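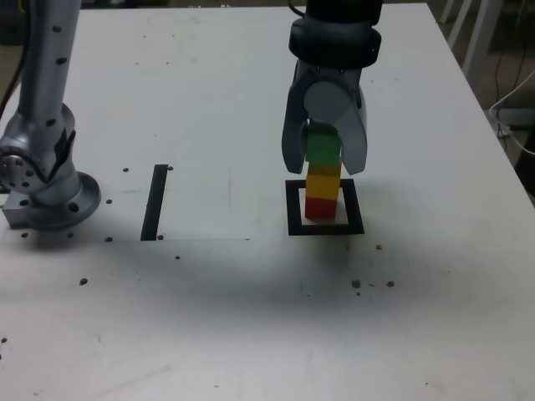
Thursday, the rules got shorter

March 7, 2024

I have been looking forward to this day since the fall, and it went so much better than I had let myself hope. We finally sat down with the table rules, all of them, and read every one out loud next to the table while the work was going on. Eleven survived in some form. We started with 13, so that doesn't sound like much, but two of the ones we threw out had been bothering me for months, and the ones that stayed are now written in sentences a new person could follow before lunch on their first day.

Ariel Estrella read and I typed. Ariel is very good at reading a rule in a completely flat voice so that you hear what it says and can't hear what you meant. "The operator shall verify scene readiness." Okay, how? Ready according to whom? I wrote that one! I was proud of it in August! It is now three short lines: the pieces for this task are on the table, the pieces for other tasks are off it, and nobody's hands are inside the working area. You can check all three by looking.

The working area took the longest. We've been using the word "zone" for three different things, and I had never noticed until we tried to write it down. There is the part of the table the gripper may enter. There is the part where you may put an object at the start of a task. And there is the target, the black square, which is where things have to end up. One word for all of that! So now it's reach area, start area and target, and I went through the old notes for the afternoon replacing "zone" wherever I found it. I'm sure I missed a few.

Then the stack. I love the stacking tasks, they're my favorite thing we do, and they are also where our rules were worst. Green on top of yellow-orange on top of red, standing in the square, with the fingers still around the green one. Is that finished? We had people marking it finished at exactly that point, and other people waiting for the fingers to open and back off. Both were following the rule as written. The rule said "the stack is complete and stable," and you can't tell whether a stack is stable while something is holding it up.

New wording: the task ends when the fingers have let go, the gripper is clear of the top block, and the stack has stood by itself for a slow count of three. If any part of the bottom block is over the black line, it's outside. Touching the line is outside too. We argued about touching for much longer than it deserved (I was on the generous side and lost), but strict is easier to judge from across the table, and I came around.

Where in the square it stands makes no difference. Left, right, a corner, all fine. Somebody had been redoing runs because the stack wasn't centered, and centered was never asked for. I felt bad about that. It's such a waste of somebody's careful afternoon. The new text says it plainly: anywhere inside counts.

Rules about the table itself

I pushed for a section on the tabletop and got it. Ours is white and it has lived a full life, with scuffs and gray streaks and little dark specks, and I wanted a rule that would tell people what to do about all that. My first draft said to keep the surface clean. Ariel asked what clean means for a mark that doesn't come off. Good question!

What we settled on:

Wipe it at the start of the day and whenever something has been spilled or rubbed off on it.
Leave permanent marks alone. Don't paint over them, don't cover them with tape.
Don't add tape for your own use. If you need a mark, ask, and it goes in the log with a reason and gets taken up again when the task is retired.
If the target moves, even by a finger's width, write it down before the next run.

The last one matters more to me than the rest put together. A target that has crept over during the week is the kind of thing you only find out about much later, when you're comparing two days and can't work out why they disagree. I've lost a weekend to that. More than one.

We also wrote down cables, finally. Off the tabletop, behind the arm or over the side, with enough slack for the full reach, and you move the arm slowly through its whole range once after anyone has touched them. I'd always done this by habit and figured everyone did. They don't, and why would they, I had never said it.

Moving things by hand
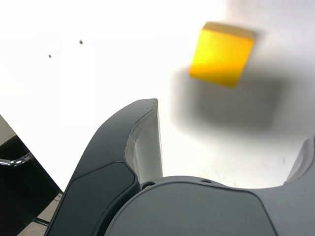

Yellow block in motion, seen past the left finger.

This was the fun part of the afternoon. We had a good long talk about blur. Our old rule said to reject any run with "unclear frames," which, read in Ariel's flat voice, would reject nearly everything worth keeping. Things that move fast smear. A block that's moving ought to look like it's moving! What we want to catch is different: a lens that has gone out of focus, or a smudge on it, or light so strong that you lose the edge of the table. So the rule now names those three and leaves ordinary motion blur alone.

The light one is going to need work. A white table under bright light is a hard thing to look at, and a pale pad against it nearly disappears. I don't have a number for it yet. For now it says that you should be able to make out the outline of both fingers and every object at the start of the run, and if you can't, turn the light down or shift it before going on. It's a soft rule and I know it's a soft rule. I'd like to have it as a proper test by summer.

Shadows stay in. There was a suggestion to add a second lamp to kill them, and I was against it, and I'm pleased to say that this time I won. Real tables have shadows on them. All I want is that the lamps don't get moved in the middle of a set.

And hands. We had a rule that said hands clear at all times, and then another, on the next page, telling you to reset the objects between runs. With what, please? The new version gives resetting its own step. Stop the arm. Wait for it to be still. Say "resetting" out loud, even if you're alone (I do it, you get used to it). Move the pieces. Hands back, say "clear," start again. The Wenbridge people say both words and I stole it from them with permission after my visit there. It costs a couple of seconds and it's wonderful, because anybody walking up to the table knows where you are in the cycle without asking.

Nobody catches a falling block. That's a rule of its own now, one line, and I underlined it. The instinct is so strong! I have it myself. Something yellow goes off toward the edge and your arm is already halfway there. Let it drop. It's a block, the floor won't hurt it, and then you mark the run as dropped and reset.

Counting, for once

I did the sum at the end of the day because I wanted to know what we're asking of people. The log in Ugwu has 1831 runs in it under the old rules. Of those, 104 carry a note of the "not sure if this counts" kind, and I read them all tonight on the couch with my feet up. It was the best reading I've done in weeks. Every single argument we had today is in there already, written by somebody standing at the table with a real case in front of them. The touching-the-line argument is in there at least four times. We could have started from the notes and saved ourselves an hour.

So that's the other change, and it's the one I'm happiest about. From next week, a "not sure" note doesn't get cleared by whoever is tidying the log. It stays open until the rule it's about has been read again and either kept or fixed. Ariel wants a limit on how long one can sit open, and we said 60 days, which feels long to me, but we'll see.

Plevanham asked for a copy when it's done. They run a different arm and their targets are trays, so half of it won't fit, but the words might, and I would love it if two places used "start area" to mean the same thing. Pekeo sent theirs over last month and it's much more thorough than ours on stopping and restarting after a fault. I've only got through the first part. They make you write down what you think went wrong before you look at the error message, which I adore and want to try.

Still open, so I don't forget:

What to do when the fingers let go and the top block shifts but stays on. Finished, I think. Ariel thinks finished with a note.
Whether the pads on the fingers get checked daily or weekly. The edges get rough. I said daily.
Who may change a rule. At the moment it's whoever has the file open, and I say that as the person who usually has the file open.
Print size. The old sheet was tiny and taped up at a height that suits me and no one else.

I'm too wound up to sleep, so I've laid out the new sheet in big type and it goes to two pages. I'm going to cut it down in the morning. The wiping rule could lose a few words, and "slow count of three" might want a line to itself.

14 shares | 6 comments

Contact | © 2024 Table Notes | Back to top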